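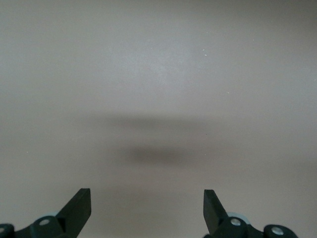

By Rosemarie Reuter
16 Jun 2019

The open day at the Mühlbauer rail terminal in Flostham started at nine, and the parking lot was already full when I came. I followed the signs to the old customs building, where every visitor got a yellow vest and a paper with the safety rules. After this we were divided into groups and had to wait until the first bus came back.

Mühlbauer is known in our region mostly for its trucks. The terminal is a newer business for the company. It was opened to take containers and swap bodies from the road and send them by train to the port at Endby. There are two tracks under the crane and one more outside for wagons that wait for repair. A train leaves every evening except Sunday, and it needs seven hours to Endby. The guide told us that the train itself is seldom the problem. Most delays come from trucks that reach the gate too late in the afternoon, when all the drivers want to come at the same time.

We saw the gate first. A driver gives his booking number, the container is checked for damage, and then he receives a lane. In the past this was done on paper, with three copies, and one copy was always missing. Now it is done on a screen, but the clerk still keeps a notebook next to it with the phone numbers of the regular carriers. I asked her if she uses it often. She said every day.

From the gate we walked to the crane. Visitors may not go under it, so we stood behind a fence and the crane driver lifted an empty container for us and put it down again on a wagon. It went faster than I expected. A man in our group, who had worked at the Dorkwood yard before it was closed, explained to his grandson how the pins on the wagon must fit in the corners of the container. I learned more from him than from the leaflet.

The last part was the warehouse for goods that are unpacked and delivered in smaller loads. I found this part too short. We had maybe ten minutes, and the guide had to speak against the noise of the ventilation. I would have liked to hear more about the plan for the Dorkwood line, which the company wants to use again for a second daily train. The answer was only that talks are continuing and that the bridge must be examined first.

Lunch was soup and bread in the canteen, and at two o'clock the planners gave a short talk about jobs. They are looking for dispatchers and for shunting staff, also without experience. For the next open day I recommend to come by the local train, because the walk from Flostham station is easy and the line of cars at the exit was long.

Comments

haulier_tom: The late trucks are late because the slots are too short. Somebody should tell them this.

Greta M.: We were in the group after yours and we got no warehouse at all! The crane was great though, my kids talk only about it.

old signalman: The Dorkwood bridge was examined before the yard closed. I would like to know where that report is.

Recent articles
Endby port changes opening hours for empty containers
Night work on the Flostham bypass: what drivers should know
Pallet exchange: common mistakes at the ramp

Contact | Copyright 2019 | Back to top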